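Prillutgate Opens Orders for Gratano Two-Arm Kit

FLUSLEY — Prillutgate will begin taking orders in May for Gratano, a tabletop kit with two gripper arms for sorting and packing practice. Each kit ships with 30 practice items and a 60-page setup guide.

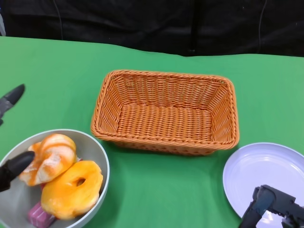 Gratano at work with a bowl of artificial bread, a basket and a plate.

"Labs asked us for a kit they could set up in one morning," said Zoi Manolakis, product lead at Prillutgate. Delacroix will handle repairs — parts are covered for two years. Schools can borrow a kit for six weeks before ordering.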